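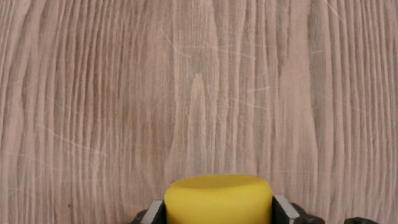
The yellow cylinder between the two fingers, in the simulator.

The Hold

Arnar Sveinbjörnsson had run the task 519 times in Canumance, and the fingers had let go 519 times. So when the real arm in the hall at Tristberg did not let go, he looked first at his screen, as if the mistake must be there.

"It is still holding," said Gunnlaugsson from the other side of the fence.

"I can see that."

"It is holding harder."

The cylinder in the hall was made of foam, and it was becoming narrow in the middle. Arnar pressed stop. The arm stopped, but the fingers continued to close, very slowly, with a small sound like a person walking on snow. He had not known that the stop belonged only to the arm. In April somebody from Jotari had changed the wiring of the hand and had written one line in the notebook, and Arnar had read that line and thought that he understood it.

Gunnlaugsson put his hand on the gate.

"Don't go in," said Arnar.

"It is a piece of foam."

"Please. Don't go in."

He walked to the wall and pulled down the main switch. All the fans went quiet. They waited 40 seconds, as the sheet on the gate told them to, and then they waited a little more. When they opened the gate, the foam was torn almost in two parts.

Gunnlaugsson looked at it for a long time. Three years ago, in another factory, he had put his own hand where the foam was now, to take out a screw. He had told this to Arnar once, in the car, and they had not talked about it again.

"Who was going to load the next one?" he asked.

"You," said Arnar.

In the evening he started the task in the simulator again. The wood of the table was pale, with its lines going up like smoke, and the fingers held the yellow cylinder gently from both sides. He let it stay there and did not send the command to open. Then he took the notebook, found the line from April, and began to write under it what it should have said.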